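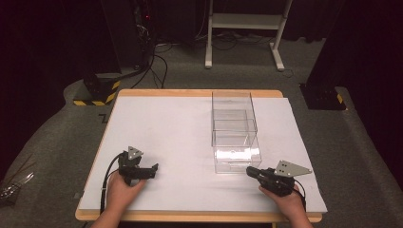 Clear acrylic storage is sold on the premise that visible contents need no label. After a September spent moving the small-parts stock at the Stesier bench room out of cardboard and into acrylic, the storage group agrees with the premise in part. Contents are easy to see from the side and from above. The container itself is harder to see, and that has consequences for stacking. An open-topped box set on a wider drawer-type unit, with both standing on a plain white board, shows mostly as thin bright edges, and the panels of one piece overlap the panels of the other in a lattice of faint lines. A person reaching for the upper box has to find the rim before taking hold of it. The notes in this item cover surface, stacking order, cleaning and labels, in that order.

**Surface.** Paavo Leinonen compared three bench coverings: bare wood, a matte white board laid over the wood, and a dark gray cutting mat. The mat gave the best edge contrast under the ceiling lights. It also collected lint, and the lint went up the sides of the boxes by static within a day. Bare wood was acceptable for the boxes but poor for small fasteners, which get lost in the grain. The white board was kept. It gives soft shadows at the foot of a container, and the shadow is a more reliable cue to position than the panel edge. A gloss board was rejected early on account of the reflections.

If the board is larger than the table top, decide which side gets the overhang and keep it there. A slight overhang at the front is tolerable for light work. Anyone who leans on the front edge should move the board back until it is supported. Two strips of removable mounting putty at the rear corners stop the board creeping.

**Stacking order.** Wider footprint at the bottom, always. The open box goes on top and the drawer unit below, for the obvious reason that a drawer can still be opened with something standing on it and an open box can't be reached into from underneath. The less obvious point is the lip. Several of our drawer units have a low raised edge on the top panel, and a box that sits inside the lip stays put when the drawer is pulled. A box that sits across the lip rocks, and will walk forward a little with each pull. Check this by pressing down on each corner of the upper box in turn. Any movement means the box is on the lip or the base is bowed.

Units without a lip need something between the two pieces. Kendra Kennedy tried clear silicone bumpers, one per corner, and these have held well. They leave a slight ring on the panel, which comes off with soapy water. Double-sided tape was tried on one pair and isn't recommended. The tape held, and removing it left a haze that is still there.

Two levels is the working limit. A third level puts the rim of the top box above the eye line of a seated person, at which point the view from above is lost and the contents have to be judged through the side panel.

**Load.** We loaded the upper boxes with assorted screws and weighed them on the parcel scale. At 800 g nothing measurable happened to the drawer below. At 1,040 g the drawer in one of the Veleck units began to drag at the front left corner, and by 3,000 g it could not be opened with one hand. The Hrynyshyn units tolerated the heavier load with no drag, being made from thicker sheet. Working rule for the room: keep any upper box under 800 g and put metal in the drawer. Plastic clips, cable ties, sleeves and foam pads can go up top.

**Position on the table.** Stacks belong toward the back half, to one side of center. This keeps the front of the board open for both hands and leaves a path for the drawer to travel. Measure the travel with the drawer fully out before fixing the position. Brendan Dolan's bench had a stack set close to the front, and the open drawer projected past the table edge at sleeve height. It was moved the same afternoon.

**Cleaning.** Use lukewarm water, a drop of dish soap and a microfiber cloth that is used for nothing else. Wipe in one direction. Blot dry. Do not use window cleaner with ammonia, and do not use alcohol on cut edges, where it can start fine cracks. Paper towels scratch. The scratches don't matter mechanically, but they catch light and make the contents harder to read, which cancels the reason for buying clear boxes in the first place. Dust inside a drawer should be blown out before anything is wiped.

Light scratches on a front panel can be reduced with plastic polish. Volodymyr Stelmakh did two panels this way and reports around 28 minutes for the pair, mostly buffing. Deep scratches are not worth the time.

**Labels.** We had hoped to do without. In practice, drawers holding similar parts were opened two or three times before the right one was found, so drawer fronts are now labeled at the lower left corner, in black on white tape, with size first and part name second. Open boxes stay unlabeled. Tape goes on the drawer front only, never across the gap between a drawer and its frame.

**Outstanding.** The Watel dividers ordered for the deeper drawers are a loose fit and slide when the drawer is shut quickly. Tõnu Urbonaitė is cutting foam shims to take up the gap and has a set on trial in the washer drawer. If the shims hold, the same size will be cut for the other deep drawers. Four of the bowed boxes are on the shelf by the sink and may be taken for dry goods, pens or anything else that does not need to stand on top of another container. Spare silicone bumpers are in the tin next to the label tape.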